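**24/09/2021** | Local Business

# Dolan Shop Teaches Two Arms to Do the Laundry, One Zipper at a Time

DOLAN — Anyone who has fought with a mesh laundry bag before coffee may take some comfort from what is going on at Jalelum this month. The small automation firm has two robot arms, a good deal of purple cable and a room of patient people, and it has spent much of September on the matter of the zipper.

The method is called teleoperation, and it is less grand than it sounds. A person sits at a pair of handheld controls and moves them the way they would move their own hands. The arms copy. Every motion is recorded along with what the cameras saw, and once enough recordings pile up, a program tries to learn the job from them. The firm's target for the bag is 2340 clean recordings. A clean one is a run in which the operator didn't stop to swear.

Zippers, the staff will tell you, are a miserable thing to teach. The tape folds over on itself, the mesh bunches up and wants to come along for the ride, and the person at the controls can't feel any of it. They have to judge by eye how hard the fingers are holding.
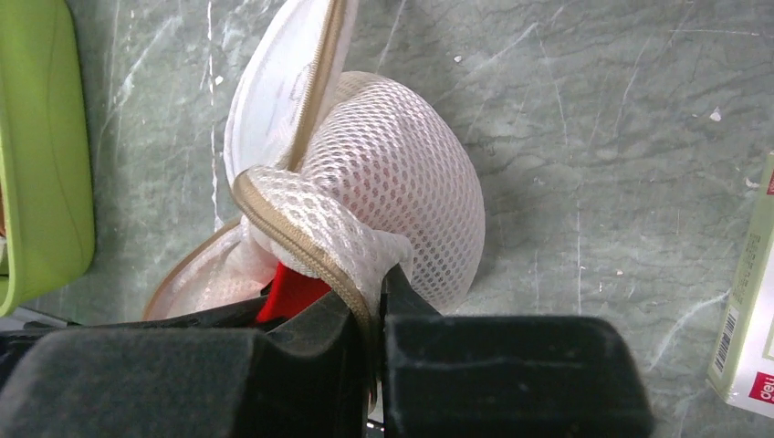
## What a lesson looks like

A session at Jalelum lasts 20 minutes, after which the operator has to get up and walk around. The rule came in last April, when the company found that tired people teach tired habits. One operator had picked up a small pause before every grab, and the arms learned the pause too. They performed it faithfully for weeks.

The work area is walled on the sides and back and fitted out with things from an ordinary home: a basin, an orange rack, an oven mitt, the laundry bag. The list of chores is called Podilo, a name that was supposed to be temporary. Between runs the objects get shuffled so the program can't simply memorize where everything lives. 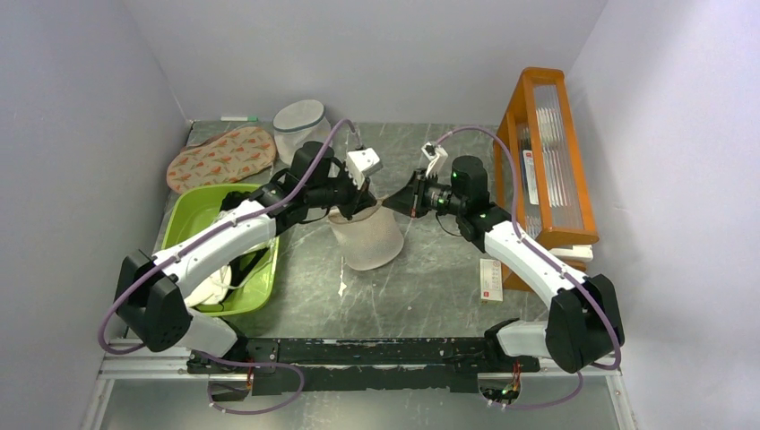 *Both arms reach in over a mesh basket at Jalelum's Dolan workshop. The green basin and the laundry bag wait their turn.*

New operators start with simple moves, picking up a thing and setting it down a little to the left. Most are bored with that by the first afternoon. Then they are given the zipper, and they ask to go back.

The trick, according to the training sheet taped up by the controls, is to go for the pull and leave the tape alone. Come in low, close slowly, and don't tug until you're sure you have metal. The sheet has been revised 15 times. The current version ends with the words "breathe out," underlined twice.

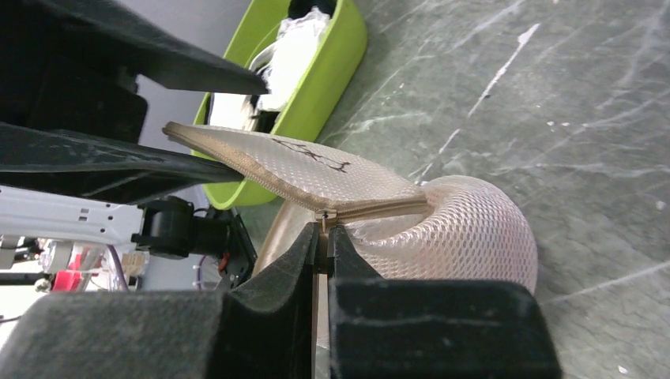
Having two arms helps, in the sense that having two hands helps. It also means twice as many ways to get it wrong. Operators say the hard part is remembering that the idle arm is still theirs, and that it will drift along with whatever their spare hand happens to be doing. Scratching your nose is discouraged. So is pointing at things during conversation.

Jalelum's sole customer for the project so far is Clenitz, a linen service two towns over that would like help with sorting and bagging. Clenitz handles 4000 bags in a busy week and has said, politely, that it doesn't need the robots to be quick, only to turn up. Its own staff have been over to try the controls. The company reports that the laundry workers got better results than the engineers on their first day, a fact the engineers bring up less often than one might expect.

Not every lesson is about laundry. The bowl drill is the one visitors ask to try, and it calls for both grippers to come in from opposite sides without knocking into each other. People who can parallel park tend to do well at it. The rest get a second turn. 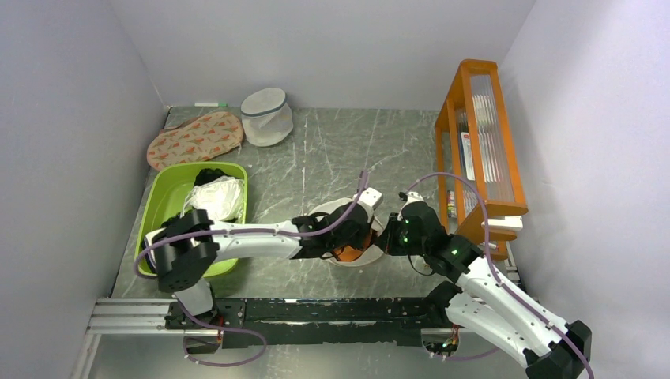

**IF YOU GO**

Jalelum will open its workshop to the public on the last Saturday of the month, from ten until three. Admission is free, and there is parking behind the building. Visitors may try the controls for five minutes each, with children under 12 sharing a turn with an adult. The zipper will be available on request. Please leave your own laundry at home; the company has been asked, and the answer is no.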